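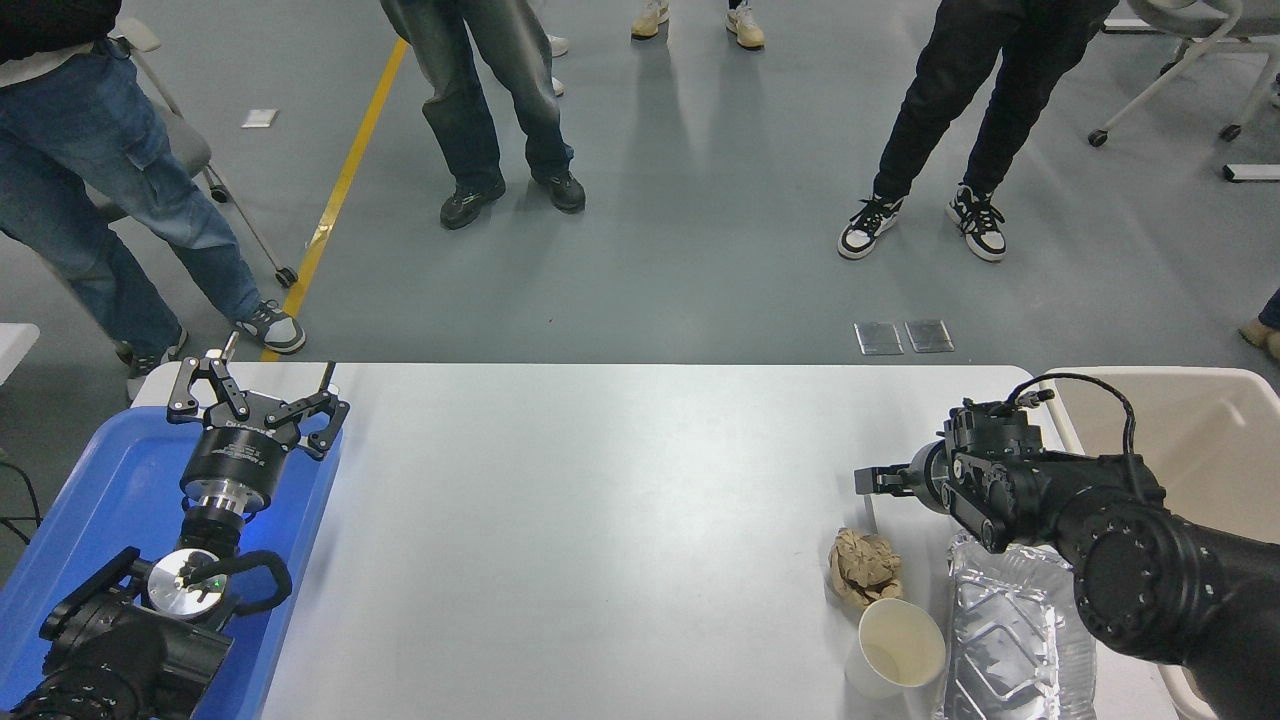

I look after a two-arm cell that sorts trash off a table, and I have an argument to make about how cells like it are kept. Most of the hours that get called repair should be called setup, and they should be done in the morning by the person who will run the cell that day. At the moment, in most shops I know, they are done in the afternoon by someone else, in a hurry, after a bad run.

The cell is simple enough. Two arms are mounted at opposite sides of a white table. The job is to clear a few pieces of ordinary garbage off the table and into a bin. There is no fence around it. There is a stop button, a screen, and a laminated sheet that used to be one page and is now three.

In March we had a stretch where the right arm kept missing the cup. It would come down a little to one side, close on the rim, and fold it. Everyone had a theory. Liviu Surdu thought it was the gripper fingers. Savita Yadav thought it was the camera calibration, and she redid it twice. I was sure it was a worn joint and had started the paperwork for a replacement from Panicker, who supply our spares and do not supply them quickly.

The table had moved. One corner was out by 7 millimeters. The legs have no stops, and people lean on the edge when they talk. We pushed it back against a square, ran the job again, and the arm picked up the cup.

I withdrew the paperwork. I also went back through the log, which goes back 345 runs, and read every entry marked as a fault on the right arm. Very few of them described anything wrong with the right arm. They said the bin was too close, or the tray had been turned, or the table was out, or somebody had changed the cups. The arm was where the trouble showed up, so the arm got the blame and usually got taken apart as well.
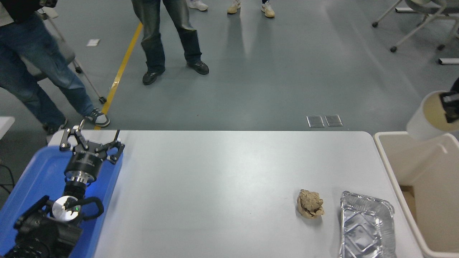

## The table is part of the machine

The maker's manual for our arms has a good chapter on the arms. It covers bolts, brakes, joint caps, and what the lights mean. It has nothing on the table, and I don't blame them for that. They don't know what table we own. But the result is that a new operator reads the manual, checks what the manual says to check, sees a green light on the joint and concludes that the cell is ready.

The green light tells you the arm is ready. Whether the cell is ready depends on some dull objects that have no lights. On ours those are the table, the blue tray at the left, the bin beyond the right edge, and the props themselves.

Take the bin. It is beige plastic, it stands off the edge of the table, and it weighs very little. It also fills up. A bin with a piece of cardboard sticking up inside is a different target from an empty one, and an arm that has been let go over the first may not do well over the second. We argued for a whole lunch over whether emptying the bin was cleaning or setup. I say setup. It is on the sheet now, with a place for initials.

Or take the foil tray. Foil remembers every grip. After enough handling the walls sag, the rim flattens out, and the thing you are picking up has a different shape from the thing you tested. Paper is kinder, because a crumpled ball is already any shape it likes. Our rule is that the foil tray gets swapped at the start of each shift, whether it looks tired or not. Efa Mostyn, who pays for the foil trays, thinks this is wasteful. A foil tray costs less than one minute of her own time, and I have told her so.

The rule I would defend hardest is that whoever runs the cell does the setup. We tried it the other way. For a while we had a technician from Folo who came in early and left everything squared up, and he was good at it. The trouble was that the operators stopped looking. When something slipped at ten in the morning they had no idea what it had looked like at eight, so they went to the software. Now they do it themselves, and they know by eye when the blue tray is off its mark.

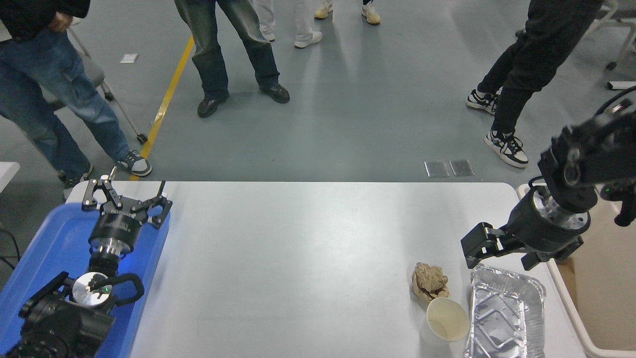

Cables get 11 minutes on our sheet, more than any other item, and I would give them more if I could. A joint will run for years if you leave it alone. A cable gets bent on every cycle, and it is the thing people are most likely to "tidy" with a zip tie on their way past. On the right arm one curls over the top of the housing, and on the left one loops away from the wrist, and both of those loops look like slack that somebody forgot to take up. Leave them. The slack is what the wrist turns on. Anqi Yuan once tied the left one down flat because it bothered her, and the wrist pulled against it all day before the connector gave out. She wrote the line on the sheet about it herself, in capitals.

There is a fair objection to all this, and Grigore Vasiliu makes it every time I bring it up. He says a cell that needs this much care is a badly designed cell. Bolt the table down, fix the bin in a bracket, make the props out of something hard, and you could throw the sheet away. He is right about the table, and I have asked for bolts. I don't agree about the rest. The job is trash, and trash is soft and light and shows up in the wrong place. If I fix everything so it can't move, I have a cell that works on a problem I don't have.

He also says the full setup takes 60 minutes and that this is an hour of nothing. I'd answer with the log again. Before the sheet, we lost that hour most days anyway, in pieces, with a few people standing at the far edge of the table looking at the grippers and offering opinions. It was never written down as lost time because everyone was busy.

What I would change next is small. I want the table position marked on the floor. There is a yellow line painted across the concrete already, but it runs at a diagonal and has nothing to do with us, and I have seen a visitor try to line the table up with it. Four corners of tape would do. I want the sheet back down to one page, with the lines nobody has needed in a year crossed off. And I want the fault form changed so that the first box asks what was moved, with the joint number further down.

I have put in for the tape. The form belongs to another department, and they have asked me to send the request again on the correct template.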